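From: Dong-hyun Shin
To: Ulau home cooks list
Date: April 6, 2019
Subject: Re: Steaming buns without a bamboo basket

Hello everyone, and especially hello to Okeke, whose question has been sitting in my inbox while I tried things out on my own stove. I meant to write back the same evening, and then I made a batch to check what I was going to say, and then of course we had to eat the batch, and you all know how that goes.

Okeke wrote:

> I have been lurking here since December and finally have something to ask.
> My aunt used to make round stuffed dumplings, the bready kind, and she
> had a stack of bamboo baskets that went to a cousin. I have an ordinary
> stainless pot, and a metal insert with holes that came in a box of
> kitchen things from the Mesness rummage sale. I have tried twice now.
> The first lot came out with wet, gluey bottoms, and the second
> lot looked beautiful through the lid and then wrinkled up like an old
> apple as soon as I took it off. Do I need to give in and buy bamboo?
> Also, is it silly to steam just one or two? I live alone and my
> freezer is full of them, uncooked.
>
> And while I'm asking, does anyone have an opinion on electric pots?
> My counter is small and I'd like to use the stove for something else.

No, you don't need to buy bamboo! I like bamboo, I own some, and it smells lovely when it's new, but I cooked with a metal insert for nine years before anyone gave me a basket, and I still reach for the metal one most of the time. It goes in the sink with everything else and it never grows those gray spots if you put it away damp (which I do, I'm afraid).

Let me take the gluey bottoms first. When you steam in metal, water beads up on the insert and on the underside of the lid, and the dough sits in it. There are two cures and I'd use both. Cut a little square of parchment for each dumpling, a bit bigger than its base, and don't line the whole insert with one big sheet, or you'll cover up the holes and the steam has to creep around the sides. Then wrap the lid in a thin dish towel with the corners tied up over the knob, well clear of the burner. The towel catches the drips. My mother did this with a towel so old you could read through it, and I have never found one that works as well.

Check your water level too. It should be well below the insert, with room to bubble. If the water is jumping up through the holes you are boiling the bottoms and steaming the tops, and that sounds a lot like your first batch.

As for the wrinkling, I would bet my supper it was the lid. When the time is up, turn off the heat and leave everything alone for five minutes. Don't peek. After that, slide the lid over just a crack, let it breathe for another minute, and only then take it off, tilting it away from you so the steam goes out the back. The dough has puffed up on hot air and it needs a little time to set before it meets a cold kitchen. If they still wrinkle after that, the next thing to look at is the second rise. Dough that has gone too long gets big and weak, and it will fall in on itself however kind you are with the lid. I let mine go until they feel light when I pick them up and a fingertip dent fills back in slowly.

Now, steaming one or two. It isn't silly at all, and I wish more people did it. A full insert has the dumplings jostling each other, and the ones along the outside never cook quite like the ones in the center. With one, you put it right in the middle, over the most steam, with room to swell on every side.
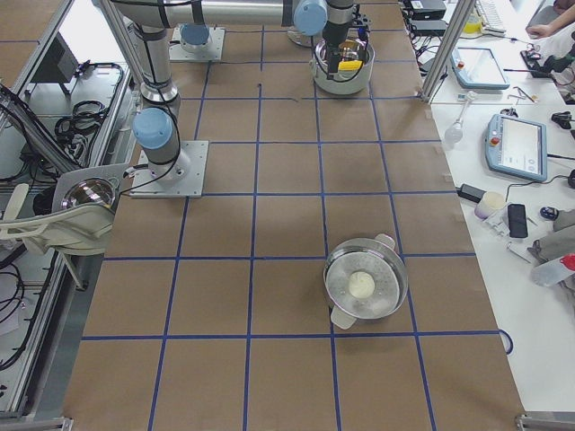

I use less water when it's just for me, but never so little that I have to worry about the pot going dry, and I turn the heat down to medium once the steam is coming steadily. From the freezer, yours can go straight in if they had their second rise before you froze them. Give them three minutes more than you would give fresh ones. If you froze them right after shaping, let them thaw and puff up on their parchment squares first, somewhere warm, and be patient with them. Cold dough takes its own sweet time.

On electric pots, I can only speak for the ones I've used. They are very nice for a steady simmer and you do get your burner back. What I'd look at before anything else is whether your insert will sit in it properly, because a rim that is a hair too wide means the insert perches up high and the lid won't close. Take the insert along to the store with you. I did that once and got some looks, but I went home with a pot that fit. The other thing is the cord. On a small counter you want it running to the back, away from where you'll be reaching in with tongs, so think about where your outlet is before you decide where the pot will live.

A word on handles while I'm at it, whichever pot you end up using. Two small side handles are handy for lifting, but they can get hotter than you expect when the steam has been rolling out under the lid, so have two dry potholders ready. Dry is the important part. A damp potholder lets the heat straight through, and I have the little scar to show for it.

For anyone who wants to make the filling my way, I typed it up for the Vekulano potluck, where we made 140 of them and came home with an empty tray. I'll send it to the list separately once I find the page. It's cabbage and mushroom mostly, with plenty of ginger, and the cabbage has to be salted and squeezed or you'll be back to wet bottoms from the inside.

Okeke, please write again after your next try and tell us how they came out, wrinkles and all. And if your aunt put anything particular in hers, I would dearly love to know what it was.

Warmly,
Dong-hyun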